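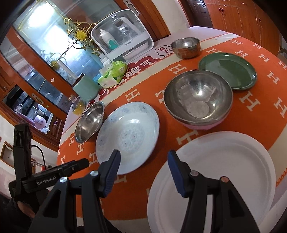
Our November open day was held at Vasness, around a dining table set with ordinary dishes. Gwenaël Besnard of Marnemetti talked us through working with a pair of hand-held grippers — one for each hand — and why tableware makes good practice for sorting and stacking. 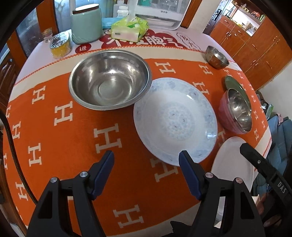

Questions ran on past 2, mostly about shiny bowls and thin plate rims. The next visit is to Ondrejka, and places are limited, so put your name down early.

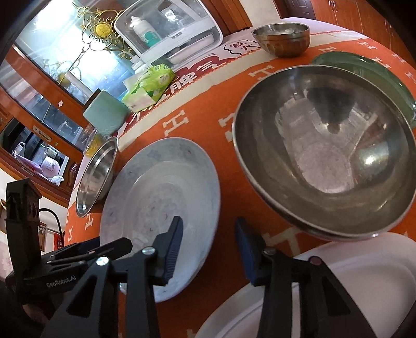

Grippers over the plates and steel bowls at Vasness.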